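Aststead Tenants Group
Minutes, 10/3/24, community room

Chair: Yaqin Fu
Started late, door code changed again. June minutes approved, no changes except spelling of Ghiță.

1. Laundry room
Two dryers still down. Plurach quoted 300 for the repair, parts included. Skeleo came in at 200 but can't say when. Long back and forth. People on the upper floors want it done now, others would sooner wait and save the money. Vote: go with Plurach. 18 for, 4 against. Yaqin to call them in the morning and get it in writing this time.

2. Bike storage
Tags go on all bikes next week. Untagged ones get moved to the back hall, not thrown out. Someone asked about strollers. Strollers stay where they are for now.

3. Noise
Complaints about the courtyard after 10 pm again. Agreed to put the quiet hours on the lobby notice instead of another letter under doors. Wording to be short. Ghiță will write it and translate.

4. Notices and shared supplies
Paper sign-up sheets keep going missing. Agreed to try a whiteboard by the mailboxes for laundry slots, wiped every Sunday nite. Black marker only please, red is a pain to get off. Board has to be small, the shelf there is narrow.
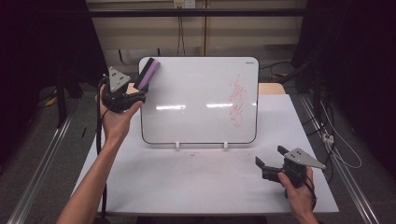

Small whiteboard on stand clips, red marker partly wiped. Item 4.

5. Heating
Landlord's office says boiler check is booked, no date given. Yaqin to ask again and copy everyone in. If your radiator knocks, put your apartment number on the list so they get to all of them in one visit.

6. Other
Lobby light flickering, reported. Recyling bins: flatten boxes!! Request for a second key to the roof, held over, ran out of time.

Next meeting: date to be posted in lobby. Bring own chair if you can.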